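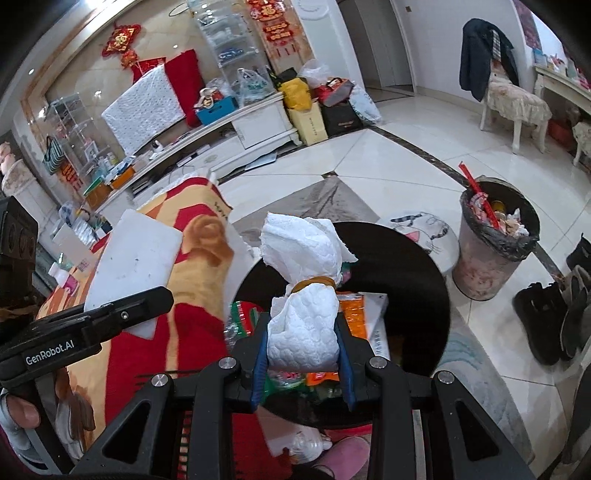
**Summary:** Living room access point drops from wired to wireless uplink every 9 minutes
**Product:** Kandari access point, Calvo desktop switch
**Service:** Preretent fibre, residential
**Site:** Utero Street
**Opened:** 28 November 2019
**Priority:** Normal
**Status:** Resolved, monitoring

## Problem as reported

Customer has a router in the hall cupboard, a Calvo switch beside it, and 2 Kandari access points. One access point is in the study, the other in the living room. Both are cabled back to the switch.

Speed tests in the living room normally return 850 Mbit/s down on a laptop plugged into the spare port of the access point. At regular intervals the result falls to 310 Mbit/s, stays there for a short time, then recovers. Video calls freeze when the change happens. Downloads continue but slow down.

The study is not affected. Customer has already restarted everything and replaced the patch lead at the living room end. No change in behaviour.

## Initial checks

- Preretent line status: clean. No loss of sync and no errors on the optical side.
- Router log: no WAN events that match the drops.
- Router CPU and memory: normal.
- DHCP: no renewals at the times of the drops. Addresses are stable.
- Speed test from a laptop wired to the router during a living room drop: full speed.

Fault is therefore on the customer side of the router, on the living room leg only.

## Log

**Entry A.** Asked the customer to leave a continuous ping running from the laptop to the router. Result: steady replies, a gap of several lost packets, then replies with higher and uneven latency. After a short period there is a second, smaller gap and latency goes back to normal. The pattern repeats every 9 minutes without drift.

A fixed interval points to a timer. A damaged cable or a loose plug would normally give irregular results.

**Entry B.** Turned on verbose logging on the living room access point. At each drop it records the following:

```
uplink: eth0 health check failed
uplink: switching to wireless backhaul
uplink: backhaul up
uplink: eth0 health check ok
uplink: switching to eth0
```

The access point gives up on the cable and joins the study access point by radio. This explains the lower figure. The link light on the Calvo switch stays on the whole time, so physical link is not being lost.

**Entry C.** Swapped switch ports between the two access points. The fault stayed with the living room. Port on the switch ruled out.

**Entry D.** Swapped the access points themselves. The fault stayed with the living room location, now on the other unit. Access point hardware ruled out. Both units are on the same firmware.

**Entry E.** Customer asked whether the in-wall cable should be replaced. Advised against it for now. Cable test from the switch shows all pairs good and a sensible length. No CRC errors on the port counters after a full night.

Attachments on the ticket at this point: ping output, access point log, port counters. 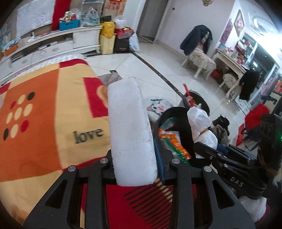
*White block with rounded corners, held upright; white bundle with tan rubber band at right.*

**Entry F.** Compared the two cable runs. The study run is short. The living room run is much longer and passes through a wall plate and a coupler. The switch has a power saving feature that lowers transmit power on quiet ports and adjusts it for cable length. It is on by default for all ports.

**Entry G.** Captured traffic on the living room port using port mirroring. The health check is a small burst of frames sent to the gateway. On a failed check the first frames leave the access point but do not arrive at the router. Later frames in the same burst arrive. The access point counts the early losses as a failed check and does not retry.

The study access point uses the same check and loses nothing.

**Entry H.** Turned off power saving on the living room port only. Left all other settings alone. Ping left running.

Result after the first two intervals: no gaps. Result after an evening: no gaps, no uplink changes in the log.

**Entry I.** Turned power saving back on to confirm. The fault returned at the next health check. Turned it off again and the fault cleared. Cause confirmed to the extent possible without access to the switch firmware.

## Cause

The Calvo switch is slow to bring a port out of its power saving state on the longer run. The Kandari health check has no tolerance for early loss. Either behaviour is harmless alone. Together they force an uplink change each time the check runs.

It is not clear why the port enters power saving with the laptop in use. Counters suggest the decision is made on one direction of traffic only. Raised with the switch supplier as a separate question.

## Fix applied

1. Log in to the Calvo switch and open the port settings.
2. Select the port that feeds the living room.
3. Set power saving to **Off**.
4. Save to startup configuration. If this is skipped the change is lost at the next power cut.
5. On the Kandari page, set uplink mode for the living room unit to **Wired only**.

Step 5 is optional. With it set, a real cable fault will take the access point offline and it will not fall back to radio. The customer accepted this and prefers to see a clear failure.

## Verification

Wired test in the living room: 850 Mbit/s, repeated across several intervals. Access point log shows no uplink changes. Customer completed a long video call without a freeze.

## Outstanding

- Switch supplier to reply on wake-up time and traffic direction.
- Kandari firmware due in January lists changes to uplink checks. Retest with power saving on once it is installed.
- Customer to label the two cables at the switch. They were unmarked, which cost time at Entry C.
- Ticket stays in monitoring until the firmware retest is done. Reopen on any uplink change in the log.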